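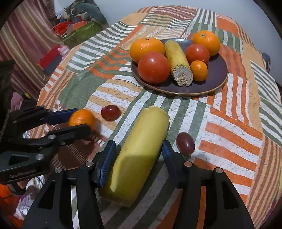

Ticket 165: left gripper lets go late
Opened by: Anisa Chong
Assigned to: Kyung-tae Hong
Status: Closed, with grumbling
Product: Sultau two-handed gripper set, blue ridged pads

August 7, 2020, Anisa Chong
Left gripper holds on to small round things after the trigger is fully released. Mandarins are the worst. You let go, the jaws think it over, and then the fruit drops from wherever your hand has got to by then. Right gripper behaves. Corn is fine on either side, but corn is fine with everything.

Kyung-tae Hong
Does it do it with nothing in the jaws?

Anisa Chong
No. Opens like a dream when empty. I was hoping you wouldn't ask.

Kyung-tae Hong
Please try: (1) wipe both pads with a damp cloth, (2) check the hinge screws are snug, (3) swap the pads left to right and see if the fault goes with them.

Anisa Chong
Pads wiped. A surprising colour came off. Screws snug. Swapped the pads and the fault stayed on the left, so the pads are innocent and I owe them an apology. 40 pick and place runs with a mandarin, late release on 3 of them. Same again with a grape: no late releases, one grape no longer fit for service.

Gil-soo Song
Butting in from the Nam bench. We had this in November. The return spring on ours had hopped off its post and was sitting beside it looking helpful. It still opened the jaws unloaded, just not against a squeeze. Take the cover off the left one and look.

Anisa Chong
Cover off. Spring is beside the post, looking helpful.

Kyung-tae Hong
Seat it back on the post with the hook facing the handle. Don't bend the hook to make it fit. Keep your fingers out of the jaws while the cover is off, as it will close on you.

Anisa Chong
That last sentence would have been welcome 2 minutes earlier. Small pinch, no blood, reported to Bindu Pai, who has made me fill in the form.

Bindu Pai
Form received. "Bitten by gripper" is not one of the categories. I've put it under hand tools. Battery out before covers come off, please, for everybody.

Anisa Chong
Spring seated, cover on, battery back in. 40 more runs with the mandarin, no late releases. Tomatoes and oranges still to do, and the mandarin needs replacing.

Kyung-tae Hong
Closing. Battery step added to the cover instructions. Reopen if the spring wanders off again.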